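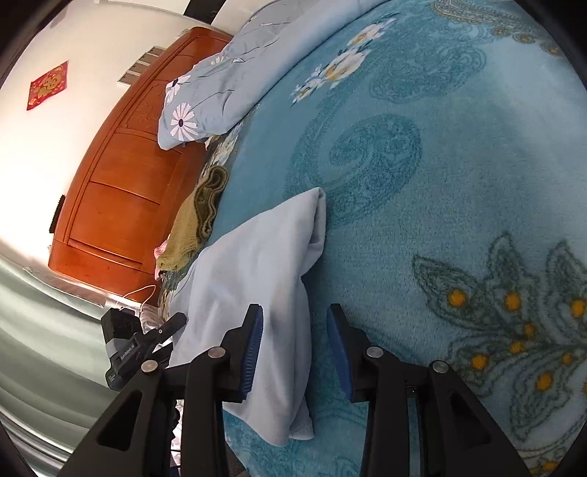
How to set up and run a reading group through Nostcombe Library

Published 23 Sep 2020

Nostcombe Library supports reading groups that meet in its branches, in private homes or online. This page sets out how to register a group, borrow sets of books and run a first meeting. Groups already registered need only read the sections on borrowing and returns.

Before you register

A group must have at least 4 members, all of whom hold a current library card. One member acts as the group's contact and is responsible for the books on loan. Please agree the following before filling in the form:

Where the group will meet, and how often
Whether new members may join
The kinds of books the group wishes to read
A second contact, in case the first is away

Registering the group

Forms are available at any branch desk and on the library website. Return the completed form to the desk at which you wish to collect your books. The contact will receive a group card, normally within two weeks. The group card cannot be used to borrow other items.

Choosing a book

The reading group collection holds 178 titles, in sets of up to twelve copies. Fiction makes up the larger part, with smaller sections of memoir, history, travel and poetry. Large print copies are marked in the list with the letter L, and audio editions with the letter A.

Each entry gives the number of pages and a short note on the subject. Groups meeting monthly are advised to begin with something of moderate length. The longest novel in the collection runs to 1,141 pages and is lent for a double period on request.

It is helpful to choose three or four titles at a time and rank them. Popular sets are often reserved well ahead, and a ranked list allows staff to send the next available choice without contacting you again.

Borrowing a set

Sign in to Lostico, the library's reservation service, with the number on your group card. Select "Group sets", enter the title and state how many copies you need. You will be asked to confirm a collection branch. An email is sent when the set is ready, and it will be held for seven days.

Sets are lent for six weeks. One renewal is allowed if no other group is waiting. No loans are issued in August, when the collection is checked and worn copies are replaced.

Holding the first meeting

Allow an hour and a half. Ask one member to open with a brief account of the author and to prepare five or six questions. Questions that invite an opinion on a character's choices, the ending or the narrator usually lead to fuller discussion than questions of fact. Members who have not finished the book should be told in advance that the ending will be discussed.

Before closing, agree the next title, the date and who will lead. A short written record of each book is useful to members who were absent.

Returning books

Return all copies together, in the bag supplied, to the branch from which they were collected. Please do not use the outside book drop. Lost or damaged copies are charged to the group at replacement cost. Pencil notes should be rubbed out before the set is returned.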